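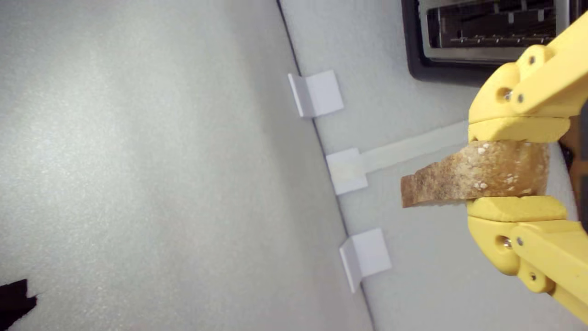
Toast in the grip of two yellow fingers.

Breakfast is a lovely problem for software! At Ranbridge, Rosaura Chávez writes the planner behind a toaster task, and she talks about slot angles the way other people talk about football. Her first version replayed a fixed path. The new one, called Varkico, replans as the bread shifts in the grip, and it learned from 64 demonstrations. 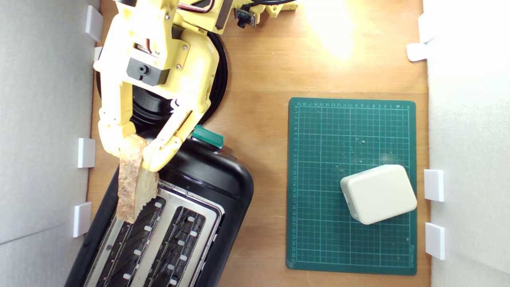 Lining up a slice over the left slot.

Perception is the part she's rewriting now. 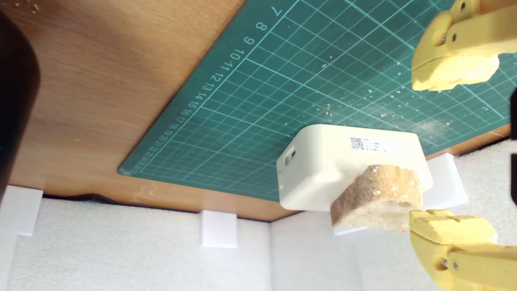

Varkico's depth model was trained on 2000 views of clean tables, and real tables are messier. Crumbs on a green mat, say, or bread up against a white box, where one edge runs into the other. She can't wait to get it right.

Last updated: February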